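Mustonwood Range: Opening Checklist for Bay Leads, with Comments

We run this every Monday before the first relay, and I still love doing it. Half an hour of quiet, good light coming over the berm, and by the end you know the place is ready for people to have a great day!

Firing line

1. Walk all the benches and rock each one by hand. OK. Bench 3 had a loose foot, tightened.
2. Chamber flags: count should be 50 in the bin. OK, all there, and the new orange ones are so much easier to spot from behind the line.
3. Red line paint visible end to end. Faded at the left side. Repaint before November.

Backstop and target frames

4. Check the berm face for ruts and exposed rock. One shallow rut behind lane 2, raked and filled. The fresh sand is holding up beautifully.
5. Steel plates: look for cracks, craters and bent hangers. The Zenard hangers look great — no bending at all. Turn any plate that is cupped toward the shooter.

Loaner gear

6. Muffs and glasses wiped down, cushions checked for splits. Two cushions replaced.
7. Weapon lights on the loaner shotguns: switch on, check the mount screws, switch off. Ionescu mounts need the small hex key, so please put it back on the hook (please!).

Clubhouse

8. Wipe flat surfaces and clear snack wrappers and cans. No food goes near the cleaning bench, and hands get washed before anyone eats.
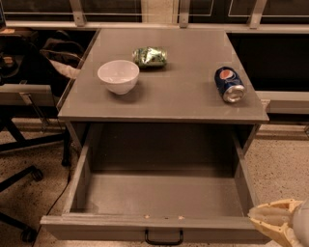

9. Gronatine solvent capped and in the metal locker. OK. Rag can emptied.
10. First aid kit sealed, tag number 378 written in the log. Seal intact, tourniquets in date.
11. Radio check with the gate. Loud and clear, a huge improvement with the new antenna.

Still open: red line paint, and a spare hex key for the loaner rack.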